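### 3.2 Cooking sessions and portion choice

We asked each household to cook the same barley and leek soup once a week through February, and to change only the stock. Four of the weeks were assigned by us and the rest were left free, which gave people a chance to go back to whichever stock they had liked best. Of the 47 households that began, 33 kept their kitchen diary up to the end, and we are very grateful to them, as it is no small thing to write down the weight of a leek on a cold evening with hungry children at the table.

The two ready-made stocks, Orberg and Zodico, were handed out in plain jars with a letter on the lid, and the home-made one followed the Skondmont recipe given in the appendix (onion skins, celery tops, a bay leaf and a good long simmer). Cooks were free to salt the soup as they pleased - we only asked them to weigh the salt dish before and after.
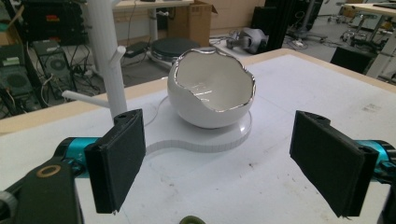

**Figure 5.** White bowl with a jagged, silver-edged rim, on a flat white base plate.

Salt use varied a good deal more than we had expected when we planned the work. Households cooking with the home-made stock added the most in the first week and then, little by little, came down, and by the last week almost 79 percent of them were salting less than they had at the start. Many diaries mention that the soup tasted thin at first and "rounder" later on, a word we had not supplied. We saw no such drift with either ready-made stock, and we come back to this in Section 4, together with the notes on leftovers - which were far longer and livelier than the form had room for.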